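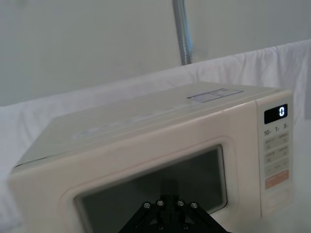 3.2 Changes in the work of the kitchen attendants

At the Brarkside site, the reheating of meals was the first task given to the robot arm, and it is also the task the attendants talked about most in our interviews. Before October each attendant opened the door, placed the tray, set the time and waited. Now the arm does these steps and the attendant prepares the trays and checks them afterwards. The microwave is an ordinary household type, with quick-time keys marked 10, 1 and 5 below the display and one wide orange button under the smaller grey ones (Figure 3). We kept this model on purpose, so that a person can take over at any moment without learning a new panel. The gripper approaches from the front, and for this reason the attendants must now stand at the side of the counter, a place which several of them found less comfortable.

We interviewed 11 attendants and observed four of them during full shifts. In the observed shifts the system handled 288 trays. The attendants reported less waiting, but also more interruptions, as the arm stops and asks for help when it cannot confirm that the door is closed. One attendant told us that she used to rest her feet during the heating time, and that this small pause has disappeared from her day. Such pauses were not written in any job description, and the management at Ziretti had not considered them when the schedule was revised.

A second change concerns responsibility. When a tray came out cold in the centre, it was not clear to the staff whether they should report it as their own error or as a fault of the machine. After the Friday meeting a separate line was added to the shift log for this purpose.

Figure 3. Gripper in front of the microwave oven, seen from the wrist camera.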